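Convocatoria de participantes: prueba de uso y recolocación de utensilios en encimera

Entidad convocante: Staltisix, área de ensayo de menaje
Lugar: cocina de ensayo Allelitz, planta baja
Referencia de la convocatoria: 2403
Periodo de realización: julio
Plazas: cuatro por turno

1. Objeto

Se buscan personas adultas para una prueba de uso de tablas de cortar, bandejas y recipientes de cocina doméstica. La prueba registra dónde deja cada participante los utensilios al terminar una tarea, cuánto espacio libre necesita para trabajar y qué cambios introduce en el orden inicial de la encimera. No se evalúa la habilidad culinaria ni se cocina ningún plato completo.

Los resultados se emplearán en la revisión de la guía de almacenaje Lurnorero, que recoge recomendaciones para cocinas de superficie reducida. La edición vigente trata los armarios con bastante detalle y dedica muy poco a la encimera.

2. Material de ensayo

La pieza principal es una tabla de bambú con canal perimetral para jugos y esquinas redondeadas. El canal interesa por dos motivos: condiciona la forma de agarrar la tabla y retiene líquido cuando se levanta inclinada. Se pedirá a los participantes que la trasladen, la apoyen en vertical y la devuelvan a la posición horizontal en el punto que consideren adecuado. 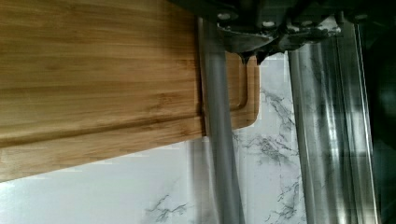
Tabla de bambú: canal para jugos y esquina redondeada.

Se usarán además una bandeja metálica rectangular, recipientes con tapa, una taza y utensilios de mango largo. Todo el material lo aporta la entidad. No se admiten cuchillos ni tablas propios, tampoco en el caso de participantes zurdos; las herramientas de corte previstas son de filo simétrico.

Los alimentos se limitan a piezas de fruta y hortaliza de imitación y a áridos secos para las tareas de trasvase. Quien tenga alergia a frutos secos debe indicarlo en la solicitud y se le asignará un juego de recipientes distinto, preparado aparte.

3. Puesto de trabajo

El puesto es una encimera blanca con veteado gris y frente de azulejo. Los aparatos de sobremesa, entre ellos un horno tostador y una tostadora de acero inoxidable, forman parte de la disposición de partida y permanecen apagados durante la prueba. Los participantes no deben enchufarlos ni desplazarlos salvo indicación expresa del personal de sala.

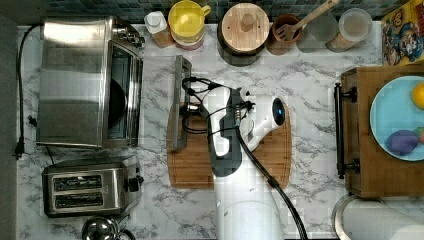

La altura de trabajo es fija. Las personas que utilicen silla de ruedas o necesiten trabajar sentadas pueden solicitar el puesto bajo, que se encuentra en la sala contigua y dispone del mismo juego de utensilios. Conviene pedirlo al presentar la solicitud, porque solo hay una unidad y se reserva por turnos completos.

El acceso a la cocina se hace con calzado cerrado y el pelo recogido. Se facilitan delantal y guantes de nitrilo en tallas S a XL. Los anillos, pulseras y relojes se dejan en taquilla.

4. Tareas

Cada sesión consta de tres bloques con una pausa entre el segundo y el tercero.

Bloque A. Preparación. El participante recibe una lista corta de operaciones (colocar la tabla, acercar los recipientes, disponer las piezas en un plato) y las ejecuta en el orden que prefiera. No hay límite de tiempo, pero se registra la duración.

Bloque B. Recogida. Se parte de la encimera tal como haya quedado al final del bloque A. La instrucción es única: dejar el puesto como se dejaría en casa. El personal no responde preguntas sobre la ubicación de los objetos durante este bloque.

Bloque C. Reposición. Se entrega una ficha con una disposición de referencia y se pide reproducirla. Las desviaciones se miden al terminar, con el participante ya fuera de la sala. Una diferencia de posición no se considera error; se anota el valor y se pasa a la siguiente pieza.

Al final se rellena un cuestionario en papel sobre hábitos de almacenaje. Las preguntas sobre renta y composición del hogar son voluntarias.

5. Criterio de disposición

Para los bloques B y C la encimera se divide en tres zonas: central, de aparatos y de pared. La zona central corresponde a la tabla y a su margen de trabajo. La de aparatos no se modifica. La de pared admite botes, tazas y recipientes, en una sola hilera siempre que sea posible. 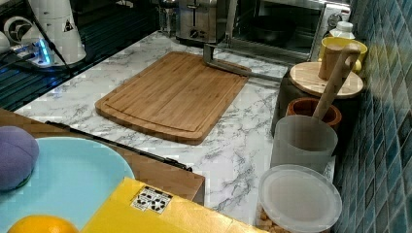 Se aceptan apilamientos en la zona de pared si la pieza inferior tiene tapa plana y la superior puede retirarse con una mano. Los mangos largos pueden quedar apoyados en oblicuo. Las soluciones que no encajen en este criterio se registran igualmente con el código «otros» y una nota breve; en la campaña anterior este código resultó ser el más informativo, de modo que no se debe disuadir a nadie de usarlo.

6. Requisitos

Edad mínima de 18 años.
Comprensión suficiente del español escrito para seguir la ficha del bloque C.
Cocinar en casa al menos dos veces por semana.
No haber participado en la campaña anterior de Lurnorero.
No trabajar en la fabricación ni en la venta de menaje.

No se exige formación previa. Las personas con movilidad reducida en una mano pueden presentarse; interesa en particular su forma de resolver el traslado de la tabla. El uso de gafas o lentillas es compatible con todas las tareas.

7. Duración y compensación

La sesión ocupa alrededor de 1630 metros cuadrados hora de nada: el turno de tarde empieza a las 16:30 y termina antes de las 20:00, pausa incluida.

La compensación se abona por transferencia una vez entregado el cuestionario. Quien abandone antes del bloque C percibe la parte correspondiente a los bloques terminados. Los gastos de transporte público se reembolsan con justificante.

8. Datos

Cada participante recibe un código numérico. El nombre y los datos bancarios se guardan aparte de las mediciones y se eliminan tras el pago. El consentimiento puede retirarse en cualquier momento, por escrito y sin indicar el motivo.

9. Solicitudes

El formulario se recoge en la recepción de Allelitz o se solicita por teléfono, extensión 2088. Debe constar la referencia 2403, la mano dominante y, si procede, la necesidad de puesto bajo o la alergia a frutos secos.

Coordinación de sala: Jamila Weerakoon
Mediciones y cuestionarios: Teresa Kavanagh
Suministro de material: Ó Ceallaigh

Las solicitudes incompletas se devuelven una sola vez para su corrección. La asignación de turno se comunica por correo electrónico y debe confirmarse en un plazo de tres días hábiles; pasado ese plazo, la plaza se ofrece a la siguiente persona de la lista.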